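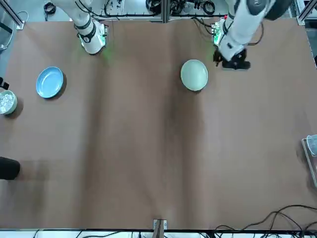 Dishes on a brown tabletop, with most of the surface left clear.

Leave the middle of the table alone

I bought my table in Skisstead in 2000, and for years I covered it. There was a runner, then a fruit bowl, then the mail. By June there was no room to put down a plate.

People say a bare table looks unfinished. I disagree. A table is for work and for meals, and both need space. Two or three dishes that don't match are plenty — a green one beside a blue one looks fine to me, and they don't need a centerpiece between them.

The stores push full settings. Dendia sells a set with seven pieces per person. I use two, a plate and a bowl, and the rest would sit in a cabinet. Buy fewer dishes and keep them where you can reach them. The runner went to the thrift store, and I haven't bought another.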